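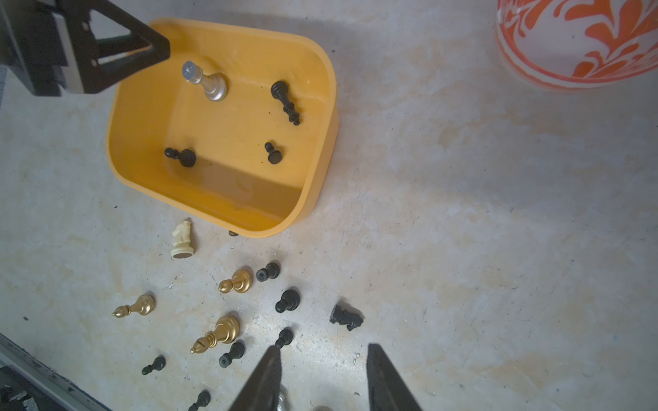
**Vie de l'association › Comptes rendus › Matériel**

# Réunion matériel du club d'échecs Dusari – juin

Présents : Palesa Sithole (présidence de séance), Jamie Heywood (secrétaire), M. Poulain, Mme Plirkau, six adhérents.
Excusés : deux adhérents.
Début : 18 h 10, dans la petite salle du rez-de-chaussée.

## 1. Compte rendu précédent

Adopté sans modification. Jamie Heywood rappelle que la question des housses de pendules avait été renvoyée à la présente réunion (voir point 5).

## 2. Tri des pièces dépareillées

Le tri porte sur les pièces restées hors des coffrets depuis le déménagement du local. Elles sont de plusieurs teintes : noir, doré, argenté, crème. Le bac jaune orangé posé au sol sert pour ce tri, et une partie des pièces est encore à côté, à même le béton.

Palesa Sithole demande que les pièces ne restent plus par terre entre deux séances. M. Poulain signale que le fond du bac est taché et propose de le laver avant d'y remettre quoi que ce soit. Accord de tous.

Inventaire arrêté à l'ouverture de la séance, tous contenants confondus :

- pièces en coffrets complets, vérifiées : non recomptées ce jour ;
- pièces sans coffret : 162 ;
- pièces abîmées, mises de côté : 14.

Mme Plirkau fait remarquer que les cavaliers et les fous sont mélangés d'un jeu à l'autre et que la couleur ne suffit pas pour les rattacher. Il faut comparer la hauteur et la base. Elle prépare une fiche avec les mesures de chaque modèle et l'apporte à la prochaine séance de tri.

Discussion sur les pièces dorées et argentées. Deux adhérents souhaitent les garder pour la vitrine, un troisième préfère qu'elles servent aux parties libres. Décision : on reconstitue d'abord ce qui peut l'être, puis on choisit. Les rois et les dames de ces teintes sont rangés à part en attendant.

## 3. Rangement

La proposition de tout verser dans un seul grand bac est rejetée (sept voix contre, trois pour). Le club prend des boîtes séparées, une par modèle, avec le nom du modèle sur le couvercle. Le bac jaune orangé est conservé pour les pièces en attente de tri.

M. Poulain dispose déjà de quelques boîtes à couvercle et les donne au club. Le complément est à commander chez Dultell. Devis reçu : 69 euros, livraison comprise. Accepté à l'unanimité.

Le pot blanc à motif floral orange reste dans le local. Un adhérent demande qu'il soit éloigné de la zone de tri pour éviter qu'on le heurte. Jamie Heywood se charge de lui trouver une place.

## 4. Feutrines

Plusieurs bases ont perdu leur feutrine. Palesa Sithole a essayé deux colles ; la première laisse des traces sur les pièces claires, la seconde tient mais demande une nuit de séchage. On retient la seconde. Les feutrines neuves seront découpées sur place, en noir pour tous les jeux.

Question de Mme Plirkau : faut-il refaire aussi les pions ? Réponse : oui, mais en dernier.

## 5. Pendules et housses

Le remplacement des housses est estimé à 169 euros. La somme est jugée trop élevée pour cette saison. Point reporté. Les pendules sans housse sont rangées dans l'armoire du fond, étagère du haut, piles retirées.

## 6. Suites à donner

| Action | Responsable |
|---|---|
| Laver le bac | M. Poulain |
| Fiche des modèles | Mme Plirkau |
| Commande des boîtes | Jamie Heywood |
| Achat de colle et de feutrine | Palesa Sithole |

## 7. Divers

La clé de l'armoire est à remettre au crochet après chaque séance – elle a manqué deux fois ce mois-ci.

Un adhérent propose de prêter un jeu complet à la bibliothèque du quartier pour l'été. Accord de principe, si un coffret peut être vérifié avant la fin du mois.

Fin de la réunion : 19 h 35.

Compte rendu rédigé par Jamie Heywood, relu par Palesa Sithole.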